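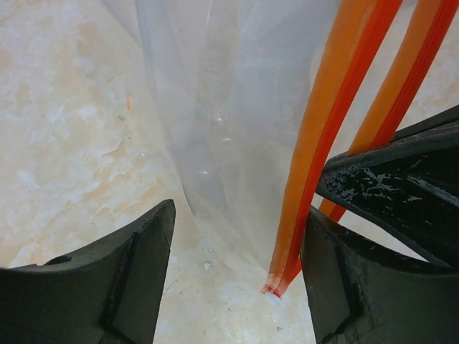

A bag was never finished, according to Maricica Cozma, until you could see daylight through it in a place where you weren't supposed to, and even then it could go around a pair of shoes. She said this from the doorway of the pantry with her coat still on, and Valentin, who had hoped to get the whole kitchen packed before she came up the stairs, put down the roll of tape and said good morning.

It was August and the windows were open. The apartment was on the top floor and had belonged to his aunt Divine for longer than he had been alive. Divine was her real name, given to her by a father with large hopes, and she had spent her life asking people to please not make the joke. She was moving in with her sister by the river, where there was one cupboard to call her own and half a shelf in the bathroom, and so all week the family had been going up and down those stairs, carrying things to the car and then, quite often, carrying them back up again when she telephoned.

What was left was the kitchen, and what was left of the kitchen was mostly the bags.

She kept them in the long drawer under the counter, and when that had filled up she had started on the one below it. There were clear ones from the bakery and cloudy ones from the hardware store, thick ones that had come around blankets, bags with a zipper that no longer zipped, bags inside bags inside a pillowcase. She had washed them, too. All through Valentin's childhood there had been bags hanging over the sink in the evening like something in an aquarium, and he had thought every family did this until he was old enough to be invited to other people's houses.

"Your aunt gave me soup in that one," Maricica said, pointing into the drawer.

"In a bag?"

"In a jar, in the bag. The lid on the jar was no good. I carried it down two flights like a baby and it leaked anyway, but it leaked in the bag, you see, so there was no harm done." She took off her coat at last and hung it on the pantry door, which meant she was staying. "Have you had breakfast? You haven't had breakfast."

He said he had, and she unpacked the small saucepan he had just finished packing and made him an egg.

Sebastian came up at ten with the boxes. He had gotten them from the back door of Zomilport, where he worked in the summers, and they smelled a little of oranges. He was seventeen and strong and bored, and he looked into the drawers and asked, reasonably enough, whether they couldn't just take the lot down to the trash and be done by lunch.

Neither of them answered right away. Valentin had been planning to do exactly that, at about the time when everybody else would be busy with the sideboard. But it is one thing to plan it and another thing to hear it said out loud in the person's own kitchen, with her apron still on the hook.

"We'll sort them," he said.

"Sort them into what?"

"Well, good and not so good."

So they sorted them, the three of them, pulling them out one at a time and shaking them open and holding them up. It was slower than you would think. A bag that has been folded in a drawer for years doesn't want to be anything else, and it clings to your wrist and to its neighbors, and the thin ones float when you set them down and have to be caught. Maricica had a way of smoothing them on the counter with the side of her hand, from the middle out, and then folding them in thirds, the long way, and then over and over until they were no bigger than a stick of butter. Sebastian watched her do it several times and then began doing it himself without saying anything, and by the end his were neater than hers.

There were things in some of them. Nobody had thought to feel for that at first, and they had to go back through the pile. A spare key with a paper tag that said Preda, which was the name of the family downstairs before the family downstairs. A lump of beeswax. The instructions for a Zavance pressure cooker, which had been gone from the house since the night it put the beans on the ceiling. A recipe for plum dumplings in handwriting that wasn't Divine's, with a line at the bottom, more sugar than she says.

"That's mine," said Maricica, and turned quite pink. "I wrote that. She asked me for it the first winter, when we weren't even on speaking terms, really, on account of the mop. And she kept it." She read it through again, moving her lips. "It is more sugar, though. I stand by that."

She asked if she could have it back, and then before Valentin could say of course, she changed her mind and folded it up and tucked it into one of the clear bags, and pressed the air out with great care.

The telephone rang a little after noon. It was Divine, wanting to know how they were getting on, and whether they had remembered the sieve, and whether it was hot up there, and whether Teodor Dumitrescu had come for the chairs he'd been promised. Valentin said yes to the sieve and yes to the heat, and that Teodor had sent word he would be by at five. Then there was a silence on the line, with her sister's radio playing behind it.

"And the drawer," she said.

"We're doing the drawer now."

"You can throw those out, you know. I only kept them for when I'd need one."

He looked across the kitchen. Sebastian had lined up the folded ones in an orange box, standing on their edges like cards in a library, and was running a finger along the tops. Maricica was at the sink with her sleeves pushed up, rinsing out one that had gotten some flour in it.

"There's a box of them coming over with me tonight," Valentin said. "It isn't a big one."

"Well," said Divine. "If it isn't a big one." And then she wanted to know who was running the water.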